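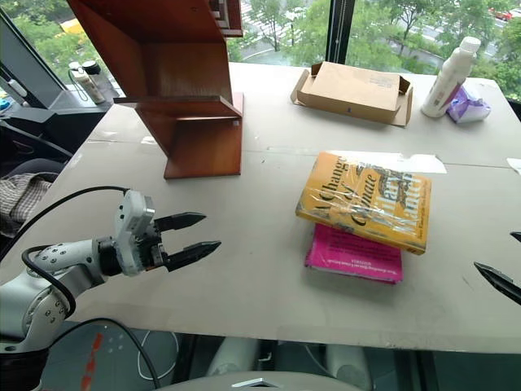 Notizen zum Vortrag »Wer räumt den Tisch ab?«
Dörte Albers, Samstagsreihe, 4. Oktober 2025
Redezeit 25 Minuten, danach Fragen (Moderation: Torben Kasten)

Einstieg, langsam sprechen

Guten Morgen. Ich habe elf Jahre in einer Buchhandlung gearbeitet, davon die meiste Zeit hinten, wo die Kartons stehen. Wenn mir jemand erzählt, Maschinen übernähmen demnächst das Einräumen, höre ich also mit einer gewissen Erfahrung zu. Und mit einer gewissen Müdigkeit.

Frage ans Publikum: Wer hat zu Hause einen Saugroboter? Hände abwarten. Und wer hebt vorher die Kabel vom Boden auf? Wieder Hände abwarten, es werden fast dieselben sein.

Teil 1 — Was mit »können« gemeint ist

Die Ankündigungen klingen seit Jahren gleich. Das Gerät »kann« Wäsche falten, »kann« Regale bestücken. Ich möchte wissen: wie oft hintereinander, in welcher Zeit, und wer stand daneben?

Beispiel Amin, der kleine Versandhändler, bei dem Heike Janssen das Lager leitet. Heike hat mir ihre Strichliste vom Juni gegeben. In der Testwoche sollte die Anlage 400 Bücher aus Kartons nehmen und in Ständer stellen. 183 standen am Ende richtig, ohne dass jemand eingreifen musste. Zahl stehen lassen, nicht kommentieren.

Heikes Aushilfe schafft 400 an einem Vormittag und geht zwischendurch ans Telefon.

Fairerweise dazusagen: Das war eine Woche, ein Lager, ein Gerät. Ich leite daraus kein Gesetz ab. Ich hätte nur gern, dass die Gegenseite mit ihren Vorführfilmen genauso vorsichtig wäre.
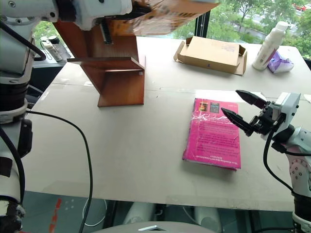
Teil 2 — Das Buch als Gemeinheit

Ein Buch sieht nach einer leichten Aufgabe aus. Rechteckig, fest, bekannte Größe. Jetzt legen Sie es flach auf den Tisch und versuchen Sie, es mit zwei Fingern aufzunehmen, ohne die übrigen zu benutzen. (Taschenbuch hochhalten, vormachen. Auf dem Pult üben, die Kante dort ist rutschig!)

Wir Menschen schieben es an die Tischkante. Oder wir kippen es mit dem Fingernagel an und greifen nach. Das macht man mit fünf Jahren und denkt nie wieder darüber nach.

Dann kommt die Folie. Sie spiegelt, sie knittert, sie steht über. Für die Kamera ist ein Glanzfleck auf dem Einband erst einmal nur sehr hell, und ob dort Buch ist oder Folie oder Tisch, muss das System erraten. Tùng Bùi, der bei Tekasau an der Bilderkennung arbeitet, hat mir am Telefon gesagt, durchsichtiges Verpackungsmaterial verderbe ihm regelmäßig die Laune. Ihn hier ruhig zitieren, er weiß Bescheid.

Und schließlich der Stapel. Zwei Bücher, leicht verdreht, das untere schaut hervor. Welches zuerst? Wo hört das eine auf? Rutscht das untere mit? 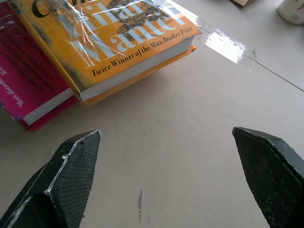

Teil 3 — Wer zahlt die Vorbereitung

Monique Arnaud von Corndale wird vielleicht im Saal sitzen. Sie vertritt die andere Ansicht, und ihr Einwand ist der beste, den ich kenne: Man müsse die Umgebung anpassen, so wie man für die Spülmaschine auch anderes Geschirr gekauft hat. Stimmt. Aber bei der Spülmaschine wusste ich vorher, was sie mir abnimmt.

Bei Amin kamen allein für Umbau und neue Ständer 2.872 Euro zusammen, Heikes Überstunden nicht gerechnet.

Falls die Zeit knapp wird, Absatz zu Samonley weglassen. Sonst: Dort sortiert eine Anlage nur geschlossene Kartons gleicher Größe, und das tut sie ordentlich. Enge Aufgabe, gutes Ergebnis. Mit dem Haushalt hat es wenig zu tun.

Schluss

Meine Antwort für heute lautet: einzelne Griffe ja, die ganze Arbeit noch nicht. Ich lasse mich gern umstimmen, am liebsten mit einer Strichliste über eine volle Woche.

Wasser trinken. An Torben übergeben.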